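Hestari Community Pantry – Progress Report to the Fiore Fund
2024-01-12

1. Distribution
The pantry served 694 households in the reporting period and gave out 3069 items. Canned drinks and tinned goods remain the largest category.

2. Sorting area
The sorting room at Plevum was reopened in August. Donations are now checked on a butcher-block table before shelving. Drinks cans and other tins are still received together – separate intake bins are on order from Jernier. Small loose items that arrive with the tins are set aside at the table.
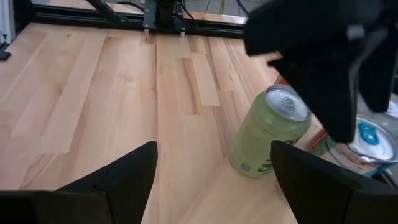 3. Spending
Shelving and labels were purchased within budget. The balance of the equipment line is reserved for the bins.

4. Next period
The pantry plans 13 further collection days and expects to enroll over 156 new households. Revised intake forms will be submitted with the next report.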